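Brinmont Tray Dryer – owner's guide
Section 4: Setting up and your first batch

I wrote this section after setting up my own Brinmont on a kitchen counter that was much too small for it, so some of what follows I learned the slow way. Read it through once before you plug anything in. It's short, I promise.

Before you start

Take everything out of the box, including the flat drip sheet taped under the bottom tray. I missed mine and ran the dryer for two days with cardboard still stuck to it. Wash the trays and the drip sheet in warm soapy water and let them dry. The base does not get washed, ever. Wipe it with a damp cloth while it's unplugged.

Setting up

1. Put the base on a flat, hard surface with the vent facing away from the wall. You want a good hand's width of space on every side (more if you have it).

2. Slide the drip sheet in first, lip toward you. If it won't go all the way back, it's upside down.

3. Stack the trays. Each one has a notch at the back left corner, and the notches should line up. Give the stack a little wiggle – it should sit still.

4. Put the lid on and check that the dial is at OFF.

5. Plug the cord straight into a wall outlet.

CAUTION: Don't use a power strip or a thin extension cord. The heater draws a lot of power when it starts.

6. Turn the dial to LOW and run the dryer empty for 42 minutes. There will be a smell. Mine was like a new car with toast in it! Open a window, and if the smell is still there at the end, let everything cool and run it empty once more.

CAUTION: The lid gets hot around the vent. Lift it by the side handles and keep the cat off it, which in my house is the hard part.

Setting the timer

7. Press the clock button until the hours blink, then use the arrows. The longest setting is 22 hours. You can always start it again if your food needs longer.

8. Press START. The fan comes on right away and the heater clicks in shortly after. The click is normal. A steady rattle means a tray isn't seated, so stop, restack and try again.

NOTE: If the display says E2, the lid isn't closed all the way. Lina Abou Jaoude on our help desk tells me she gets more calls over E2 than anything else, so please press down on both front corners before you pick up the phone.

Your first batch

Start with herbs or thin apple slices. They're cheap, they're quick, and if you forget them you haven't lost much. Spread everything in one layer with gaps between the pieces, and swap the top and bottom trays halfway through. Don't mix onions with fruit. I did, once, and had a jar of very strange apples to get through. 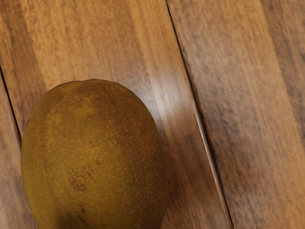 Once you're comfortable with the timer, move on to juicier fruit, and plan on a much longer run than you gave the herbs. Slice it as evenly as you can and keep the slices thin. Pears are my favorite, and I don't hunt for pretty ones. A big one with freckled, greenish skin and a rusty brown patch on the side goes on my cutting board like any other. I cut it open, trim away anything that's brown or soft underneath, and slice the rest. Leave the peel on if you like a bit of chew, and let the slices cool all the way before you put them in a jar.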